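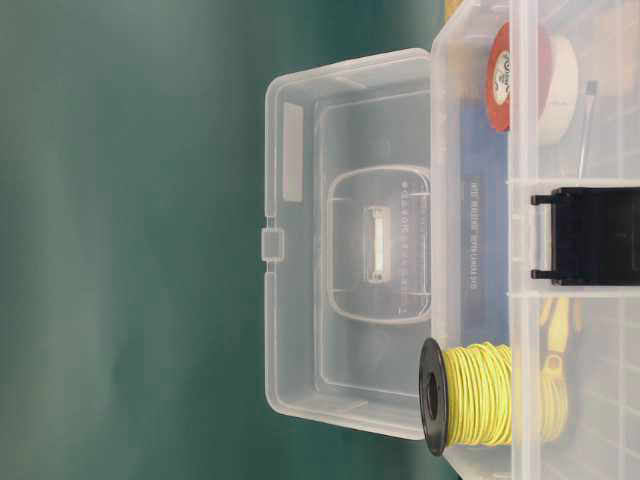 Kakard Clear Storage Box
Opening, Loading and Labeling

This section covers first use of the box as a home for rolls of tape and other small supplies. The same steps apply to refilling it later.

Opening the lid

1. Set the box on a flat surface with the latch tab facing you. Leave enough free space behind it for the lid to lie all the way open.

2. Hold the body of the box with one hand. With the other, lift the latch tab until it releases.

3. Swing the lid back on its hinge and let it down flat. Do not let it drop.

CAUTION: Do not lean on the open lid or stack supplies on it. The hinge is molded plastic and is rated for 2000 openings in normal use. A side load can crack it much sooner.

Before first use

4. Wipe the inside of the body and lid with a damp cloth and a little dish soap. Rinse and let dry. Do not use acetone, paint thinner or scouring pads, as these will cloud the plastic.

5. Check the rim of the lid for burrs left from molding. Small ones can be rubbed off with a fingernail. If the lid does not seat properly, return the box to the Emovcombe service counter before filling it.

Loading the compartments

6. Sort rolls by width before you start. Wide rolls go in first, against the outside wall.

7. Stand each roll on its edge. Masking tape and colored tape can share a compartment if both fit below the rim. Press the loose end of each roll down first so that it does not stick to its neighbor or to the divider.

8. Keep blades, pins and other sharp items out of the tape compartment. Put them in a closed case and place the case on the other side of the divider.

9. Look across the top of the body from the side. Anything that stands above the rim must come out or be laid down.

Note: The divider is molded in one piece with the body. Do not try to pull it out or trim it.

Note: Rolls with a strong adhesive, such as Sutura cloth tape, can leave a residue on the walls in warm weather. Slip a piece of wax paper between the roll and the plastic.

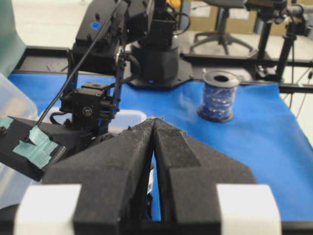
Labeling

10. Write the contents on the narrow label area of the lid with a soft pencil or a water-based marker. Paper labels also hold well here if the surface is free of grease.

11. Do not stick labels over the raised panel in the middle of the lid. Leave the slot at its center clear.

Closing and storing

12. Raise the lid and bring it over the body. Press along the rim with your palm, then push the latch tab down until it snaps.

13. If the latch does not snap, open the lid and repeat step 9. Never force it.

14. Store the box level, out of direct sun, and below 100 °F. Stack no more than 2 loaded boxes. For taller stacks, use the Pelupessy shelf insert, sold separately.

CAUTION: Not for food. Not dishwasher safe. Keep the box and its contents away from small children.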